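Trerneck Opens Tableware Lending Service in Skanasis

SKANASIS, 2019-01-23 — Trerneck, which has rented out party tables and chairs in Skanasis for many years, is adding a lending service for everyday plates, mugs and cups. The service is called Duta and is open to anyone with a Skanasis address. It started as a trial in December, when 152 households signed up to borrow dishes for family meals, birthday parties and school breakfasts.

Duta has 2000 pieces ready to lend. Most are plates and drinking cups in everyday sizes. A household pays a $4 fee for each loan, however many pieces it takes, and may keep the dishes for up to two weeks. Borrowers pick up and return at the Trerneck counter on Cuervo Street.
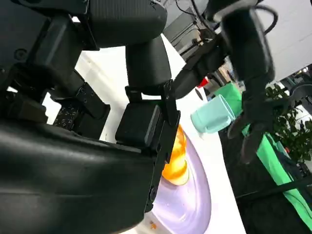
Matched sets are not part of the plan. The company bought from closing cafes, school kitchens and store overstock, and it sorts by size and shape, with no attempt to keep colors together. Borrowers in the trial were asked if they wanted matching dishes, and most said they did not care as long as there were enough to go around. A pale teal mug can share a white tabletop with a bright green cup, and a family with young children may find it easier to remember whose drink is whose. People who want one color may ask for it at the counter, and staff will fill the order if the pieces are in.

Plates are lent by size. The small plate is meant for fruit, toast or cake, and the large plate for a full dinner. Soup bowls were left out of the trial and will be added later in the year if there is demand. Glassware is not offered at this time. Serving platters can still be rented through the regular Trerneck party catalog, under the terms printed there. 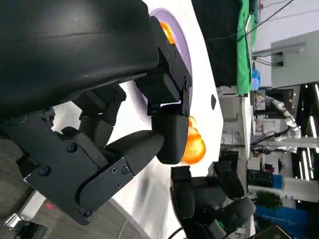

Each loan leaves the counter in a lidded crate with paper between the plates. Borrowers are asked to scrape and rinse the dishes before bringing them back. A full wash is not needed, as every piece goes through the dishwasher in the Trerneck back kitchen before it is lent again. Cups should be placed in the crate upside down. Crates that come back with the paper missing are accepted and no fee is charged.

Broken or chipped pieces should be reported at return. The first two in any loan are covered by the fee. After that, the borrower pays the price Trerneck paid for the piece, which is listed on the sheet inside the crate lid. Chipped plates are taken out of use and given to the tile workshop next door — the workshop has asked for more blue, if anyone has some to donate.

The trial also led to some changes. Loans first ran for one week, and many borrowers asked for more time around the holidays. The crates have been replaced with a smaller size, after several people said the first ones were too heavy to carry up stairs. Returns may now be left at the side door during counter hours, with the loan slip tucked under the lid.

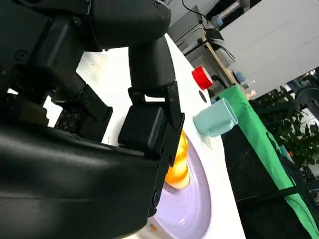
Leidy Correa said she had borrowed cups and plates for a birthday breakfast in December and would do it again. "We used to buy paper plates and they bent," she said. "The kids picked their own cups and that kept them busy while I cut up the fruit." She added that she would like to see bowls on the list before next winter.

Sign-up takes place in person at the Cuervo Street counter. New borrowers should bring proof of address and will receive a loan card on the same visit. Households that took part in the December trial do not need to sign up again, and their cards remain good. Large orders for schools and clubs should be placed ahead of time, so that the counter can set the pieces aside.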